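4.3 Registering Households at a Distribution Point

This section covers the set-up of the Emholm registration kit at a water or food distribution point in a drought-affected district. Read section 4.2 (Site Selection) first. The kit must be running before the first household is called to the desk.

Before you start

The district list must be loaded on the base unit. A full list for one district holds up to 1,292 households. Larger districts are split into two files, and both files must be loaded on the same base unit.

Check that the list version on the start screen matches the version on your assignment sheet. Lists issued before Jul 9, 2021 use the old village codes and will be rejected at upload.

Setting up the base unit

1. Place the base unit on a flat surface in the shade, at least 2 meters from any water tank or tap stand.

2. Connect the battery pack. The power light turns amber, then green. Allow 60 seconds.

3. Open the Imeo client and sign in with the site code. Do not use a personal code at a shared site.

4. Select Site > New Session. Enter the district, the village and the name of the elder or local official who confirmed the list.

5. Select the ration type. Water and dry food are recorded as separate sessions, even when they are handed out on the same day.

6. Press Start. The handsets will connect one at a time.

NOTE: If a handset does not connect within three tries, restart the handset only. Restarting the base unit closes the session for all desks.

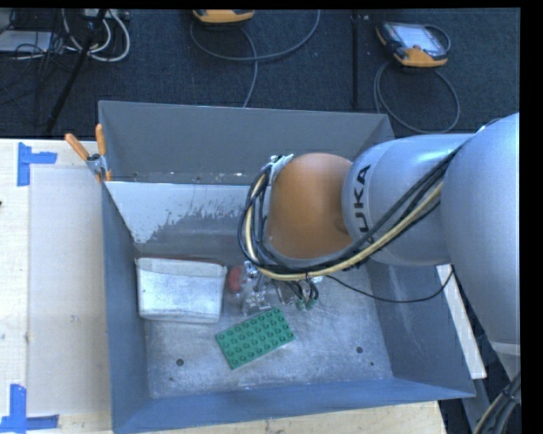 Figure 4-6. Open metal bin on a tabletop.

Registering a household

7. Ask for the name of the head of household and the village of origin. Families who have moved with their animals are entered under the village of origin, with the present camp in the second field.

8. Enter the number of adults, then the number of children under five.

9. If the household is already on the list, confirm the entry and go to step 11.

10. If the household is not on the list, select Add > Unlisted. The record is saved with a yellow flag and goes to the district office for review. Issue a one-time card.

11. Print the card. Read the card number aloud and have the household confirm it.

CAUTION: Do not enter clan or political affiliation in the Remarks field. Records that contain such entries are deleted at upload and the household must be registered again.

Closing the session

12. Select Session > Close. The totals screen appears. Copy the totals to Form C by hand before you upload.

13. Upload when a signal is available. A session of around 700 records takes one upload window on a satellite link. Do not disconnect the battery pack until the message "Received Cleltstead" is displayed.

14. If the upload fails, store the session to the backup card and label it with the site code.

NOTE: Sites using the Yoshida handset must also clear the handset memory after step 13. See Appendix B.

Corrections to this section go to Wayne Fortin, Field Systems. The next revision is due in September.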